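Flurkden, l'édition Blu-ray
Un film de Souad Shawky, 2 disques, boîtier avec fourreau

On l'attendait depuis sa sortie en salles, et le voilà enfin chez Lukska ! Flurkden raconte une nuit de garde dans un hôpital de province où débarque un décorateur de théâtre, Okgate (Mark Anthony Samonte, méconnaissable avec sa moustache), venu rendre visite à son frère et incapable ensuite de retrouver la sortie. 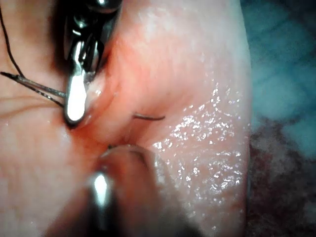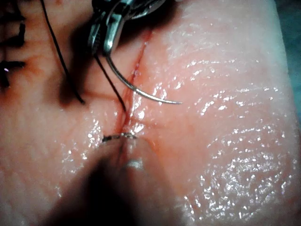

De ce point de départ minuscule, Souad Shawky tire une comédie tendre, un peu inquiète, qui file dans les couloirs sans jamais s'essouffler. On pense au cinéma burlesque muet, puis on n'y pense plus du tout, parce que les dialogues sont trop bons pour qu'on s'en passe. La longue séquence de la cafétéria, vers quatre heures du matin, vaut à elle seule qu'on rallume le lecteur.

Côté image, le transfert est superbe : les verts de la salle d'attente, si ternes en streaming, retrouvent leur profondeur, et le grain est resté intact. La piste 5.1 est discrète, mais montez le son pendant la scène de l'ascenseur, vous m'en direz des nouvelles.

Le second disque est un régal. On y trouve 10 scènes coupées (dont une fin chantée, complètement folle), les essais de Samonte, un entretien avec la réalisatrice sur l'écriture du scénario et 4 courts métrages de jeunesse, dont Farooqui, tourné dans la cuisine de ses parents. Le commentaire audio est sur le premier disque, et on les entend rire tous les deux à peu près d'un bout à l'autre.

Caractéristiques
Langue : français, audiodescription disponible
Sous-titres : français pour sourds et malentendants, anglais, arabe
Format image : 1.85
Son : DTS-HD Master Audio 5.1 et stéréo
Livret de photos de tournage et notes de production
Tirage limité à 2 720 exemplaires numérotés
Expédition à partir de février

Les sous-titres anglais et arabes ne couvrent pas le commentaire audio.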